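Going Through the Gray Fabric

2/27/24

I have been putting off the fabric shelf since September. It holds everything I bought for the slipcovers, the bench cushion and the two sets of curtains, plus whatever was left after each of those. Last week I took it all down and put it on the table in the back room.

The reason I finally did it is the bench. The old cover has worn through at the front corners, and I was about to order more twill from Gekton when I remembered I might already have some. Gekton wants $126 for the length I need, before shipping. That seemed like enough money to make me look first.

Sorting

I made a pile for anything big enough to cover a seat, a pile for patches and pockets, and a bag for the rest. I don't keep strips anymore. I used to save them for piping and never once made piping.

Most of the big pieces were blue-gray, which didn't surprise me. I went through a stretch where every fabric I bought was some version of that color. The trouble is that they came from different places and they don't quite match. The Flelta cloth leans green in daylight. The one from the Lerkov outlet is closer to slate. I pinned a note to each with the store name and the length, so I won't have to guess next time.

Checking the weave

For a bench I want twill. Plain weave wears out faster on the front edge, at least in this house. The diagonal lines are easy to see if you get close, and on a finer twill you have to get quite close. I also look for marks at this stage. Lint comes off with a dry brush, and I would find out now about anything that doesn't.

The blue-gray one has a fine diagonal to it and a straight edge, with a few little dark specks here and there on the cloth.
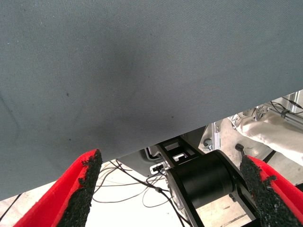 Cutting and washing

I wash everything before I cut it, warm, with nothing else in the machine. Cotton from Ajayi has shrunk on me more than once, and I would like the cover to go back on after its first real wash. Then I press it while it is still a little damp and lay the old cover on top as a pattern, with the grain running front to back.

I haven't cut anything yet. The cushion needs a new zipper, and the one I have is 10 inches too short. I'm going to the store for that tomorrow, and for more gray thread.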